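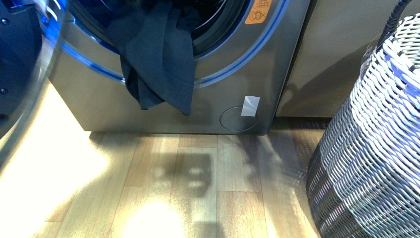
Laundry station of the Wumine cell, with a garment hanging over the door rim and the gripper at left.

The Wumine laundry cell is a single-arm robot work cell in Gollville, built to move clothing between a basket and a front-loading washing machine. It was assembled by the Hettiarachchi workshop and is looked after by Pranab Dewan, whose maintenance log runs to 168 pages and is more readable than the manual.

Setup

The cell has three parts: the arm, the washer and a woven basket at the washer's front right corner. The arm measures its position from the door ring at the start of every shift. It does not measure the basket, which it trusts to be where it was yesterday. Most of the log concerns this trust.

Reach is set to 1076 millimeters. An earlier setting let the gripper greet the back of the drum at speed, and a replacement gripper shell was ordered the same afternoon.

Routine care

Lint is the chief enemy. The finger pads are wiped after every 85 picks and replaced at 560, or sooner if they start letting go of socks. The wrist bolts are checked for torque monthly. Jahangir Biswas, who wrote the checking procedure, specified a paint mark across each bolt head; Dewan prefers a wrench and has said so in the margins.

Sunlight is a seasonal problem. On bright mornings the arm throws a blocky shadow on the floorboards in front of the machine, and early software tried to pick it up. The fix was a floor mask, redrawn each November when the light comes in lower.

Known faults

Dark garments draped over the door rim are the most common cause of a stop. The gripper tends to close on the gasket as well as the cloth, and the gasket does not come along willingly. The standard repair is to open the fingers by hand, back the arm off, inspect the rubber and run the door-ring check again.

A second cell was planned for Clusville. It has a floor mask but, as of the last log entry, no washer.

Contact the editors | Copyright Gollville Automation Pages | Back to top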